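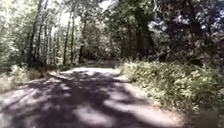
Figura 3. Trecho de trilha com sombra salpicada e um segmento muito claro a meia distância.

4.2 Percepção de terreno sob iluminação variável

O módulo de percepção do Pisharody recebe só RGB e odometria. Sem LiDAR nesta versão. A saída é um mapa de custo local, 128 x 128 células, consumido pelo planejador. O caso difícil em Wumimholm não foi o relevo, foi a luz. A Figura 3 mostra bem: manchas de sombra sobre terra clara, bordas irregulares, contraste alto. Um segmentador treinado só com pistas abertas (nossa linha de base, Vavton) lê parte dessas manchas como obstáculo ou buraco. Custo sobe, o planejador desvia para a grama.

Três classes bastaram no final: caminho, vegetação baixa, bloqueio. Tentamos antes um conjunto maior, com "talude" e "galho" separados, mas a anotação ficou inconsistente entre anotadores e a classe galho quase não tinha suporte. Na própria Figura 3 há uma linha escura e fina cruzando o caminho, junto ao barranco da direita - sombra ou galho caído, não dá para decidir por um quadro só. Esses casos foram rotulados como "indefinido" e excluidos da perda.

Treinamento. 2,000 quadros anotados, divididos por percurso e não por quadro (divisão por quadro vaza, trechos vizinhos são quase iguais). Aumento fotométrico: gama, saturação local e um gerador de sombra sintética que multiplica a luminância por ruído de baixa frequência com limiar. Este último foi o que mais ajudou. Desfoque leve também entrou, pois os quadros de campo perdem detalhe em folha e capim e o modelo se apoiava demais em textura fina.

Regiões saturadas. Trechos de chão quase brancos, como o do meio da trilha na Figura 3, e a abertura de céu acima saem com estatística de cor parecida. A linha de base confundia os dois. Solução simples: canal extra com a elevação angular de cada pixel em relação ao horizonte estimado pela IMU. Não é elegante. Funciona melhor do que a normalização por histograma, que testamos e largamos.

Fusão temporal. Cada célula guarda log-odds por classe com esquecimento exponencial; a janela efetiva é de 37 quadros. Janela menor, o mapa pisca sob as copas. Maior, o robô demora a reagir quando a trilha fecha. O valor foi ajustado à mão no percurso de validação e não refizemos a busca depois da troca de câmera, o que é uma limitação. Uma curva ao fundo, com a saída escondida atrás das árvores, fica como custo desconhecido até a aproximação; o planejador Zoreck aceita metas na fronteira do desconhecido mas limita a velocidade.

Resultado no percurso de teste: o número de desvios espúrios para a vegetação caiu cerca de 47% em relação à linha de base, com o mesmo planejador e os mesmos ganhos de controle. Os desvios que sobraram se concentram na margem do caminho, onde a grama avança sobre a terra e o limite é mole até para quem anota. Não há ali uma borda correta única - a métrica de IoU pune o modelo por diferenças que o controle nem percebe. Por isso reportamos também o erro lateral da linha central, na seção 5, que nos parece a medida mais util para seguimento de trilha.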